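About Vutgate
2 min read

Vutgate began as an evening class in Drumside, with a borrowed bench and a good deal of tea, and although we have grown a fair bit since then we like to think the welcome hasn't changed. We teach people to work with electrical panels and with the robots that are beginning to share the plant room with them, and we are always glad of visitors (do bring the family!).

Our open days are the part of the year we enjoy most. At the last one 42 people came through the doors, several all the way from Kudton, and most of them made straight for the control cabinets to watch Jugah, our robot, at the panel. Lorraine Hinds, who leads the practical teaching, talked everyone through it and answered every question going, including a very long one about fuses. 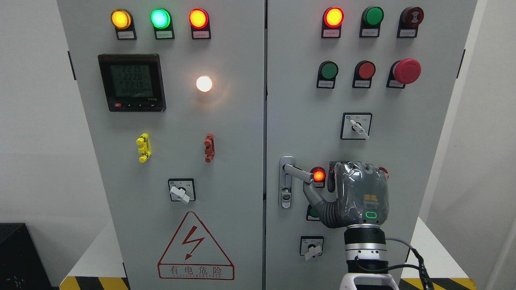 Working at the panel

Jugah's gloved hand reaches for a lit red lamp beside the door handle with one finger out and the others tucked in, and that is harder to teach than it looks, with so many lamps, buttons and switches close by. Our students learn the same panel by hand first, danger sign and all, and only then move on to programming.

Coming to see us

The next open day is in January. Entry is free, there is parking behind the building, and Lorraine will happily show you round if you ask at the desk.

3 comments
42 shares

Recent
Evening classes at Drumside
Getting here from Kudton
Meet Lorraine Hinds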